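## 3. Collection of Demonstrations

The Stumilach project required a set of human demonstrations from which a grasping policy could be learned. As the team had no access to a robot arm outside laboratory hours, all examples were gathered with a hand-held gripper fitted with a camera, following the procedure set out in the Pralar course notes. Work in private homes began in August, after the trial set recorded on the laboratory bench proved too uniform to be useful.

The task chosen was tidying: small items were to be picked up and placed in an open storage box. Living rooms were favoured for their varied furniture, fabrics and daylight. Each operator was asked to change the starting position between demonstrations and to approach the item from more than one side.
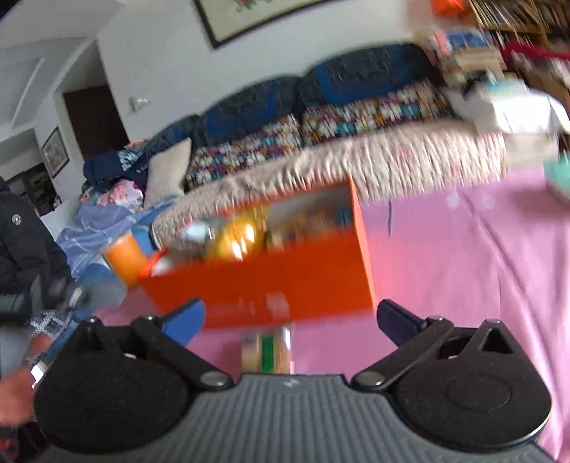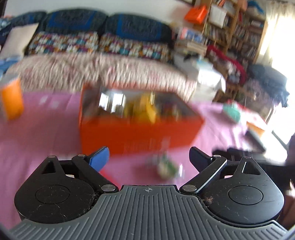 *Figure 2. Hand-held gripper with fingers open, facing the orange storage box in a living room; a small item lies in front of the box.*

Motion blur was the most persistent difficulty. Operators tended to swing the gripper quickly between attempts, and 47 demonstrations were excluded at review on this ground. Those remaining were trimmed and labelled using Šimko, a script written by the team for this purpose.

The final set contained some 2000 demonstrations – fewer than originally planned, but sufficient for the two training runs described in Section 4. A copy has been lodged with the Stosik teaching laboratory.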